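Esura Returns Sorting, Plundach building
Arm table walk-through, with comments
Walked by: Chathurika Munasinghe
With: Orhun Tekin (shift), Justinas Kalniņš (maintenance)
Date: 2023-07-23

1. Stop button within reach of the sorter's seat. OK
Orhun can reach it sitting down, and so can Thilini, who has shorter arms than any of us and was kind enough to be measured against it!

2. Gripper fingers checked for wear before first run. OK
Please keep doing this at every shift change, even when the last person swears they did it.

3. Cables on the floor around the table. ACTION, Justinas
They still run where people walk when they bring a full bin over. I know we have talked about this before (and before that), but I would love to see them under a cover strip by September.

4. Mixed toys brought to the arm in one open bin or basket, table cloth lying flat. OK, see comment
I had my doubts about the soft things going in with the balls, and I still do a little, so let's keep it on the list.

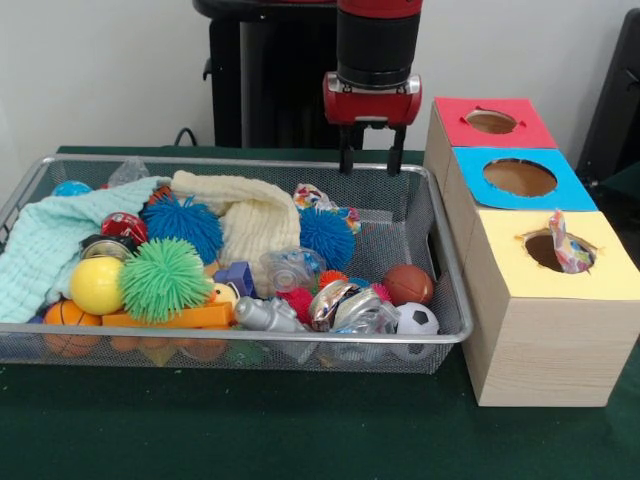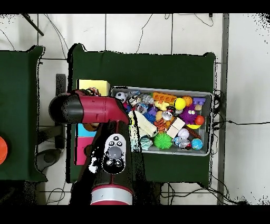
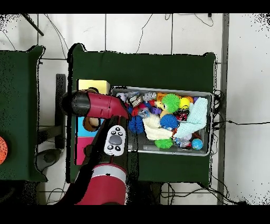 5. Hands out while the arm is live. ACTION, everyone
Two people told me they reach in to free a toy without pausing first. Nobody is in trouble, and I was glad to hear it said out loud, but pause it, please, every time.

6. Sorter's job rotation. OK, see comment
Prasanna used to sort by hand all shift and now spends most of it watching and stepping in. He says his wrists are better and his neck is worse, from looking down the same way for so long. We have agreed on a swap every 37 minutes, and I'd like to hear whether that feels too short.

7. Training sheet signed. 11 of 16 signed
The rest were on leave or on the Dewan line. Thilini has the sheet, so do go and find her.

8. Noise and light at the seat. OK
Orhun asked for a lamp that doesn't shine in his eyes and I have put the order in.

Next walk-through in September, same route.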